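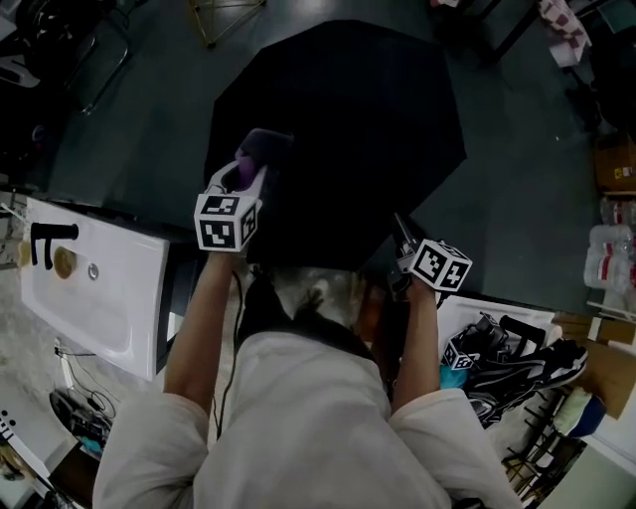 El sábado 10/05/2025 fuimos por fin a la jornada de puertas abiertas de Trevance, en Wetley, y volvimos a casa con la cabeza llena de paraguas. Llevaba meses con ganas de verlo por dentro y no me defraudó nada. El taller ocupa la parte trasera de una antigua mercería, se entra por un patio con macetas y hay que llamar fuerte, que el timbre suena poco.

La visita dura dos horas y empieza por las telas. ¡Qué cantidad de negros distintos! Yo creía que un paraguas negro era un paraguas negro y ya está, pero te ponen las muestras junto a la ventana y uno tira a azul, otro a marrón, otro brilla como el charol. Nos dejaron tocarlas todas (mi favorita, una mate muy tupida que hacía un ruido precioso al frotarla).

Luego viene el corte. Las copas que cosen aquí son casi siempre octogonales: ocho gajos iguales que se unen desde el centro hacia fuera, y si uno se va un par de milímetros la tela queda floja por un lado y el paraguas abierto parece cansado. Con la copa extendida se sigue muy bien el dibujo de las costuras, como los radios de una rueda. Nos enseñaron a tensarla con las dos manos, brazos bien estirados, y a mirar si la tela hace arrugas cerca de las puntas. Parece fácil y no lo es, sobre todo con los modelos grandes, que ocupan medio suelo y se giran en cuanto te descuidas.

La parte que más disfruté fue la de reparaciones. El año pasado arreglaron 652 paraguas, casi todos por una varilla doblada o por una puntada suelta en el extremo. Tienen cajones de varillas ordenadas por largo, y en la pared cuelga una lista de precios escrita a mano; cambiar una varilla cuesta 9 euros y lo hacen mientras esperas, si no hay cola. Llevé mi viejo Ralten, que tenía el muelle duro, y salió abriéndose de golpe otra vez —casi le doy a la señora de delante—.

Algunos consejos que apunté: secarlo siempre abierto y lejos del radiador, no dejarlo enrollado en la funda cuando está mojado, y limpiar la tela con un paño húmedo y jabón suave, gajo a gajo.

Para llegar, el autobús 4 os deja en la plaza Scanlon y desde ahí son unos cinco minutos a pie. La entrada es gratuita, pero conviene apuntarse antes porque los grupos son pequeños. En octubre repiten, con un taller de costura por la mañana, y ya tengo reservada mi plaza.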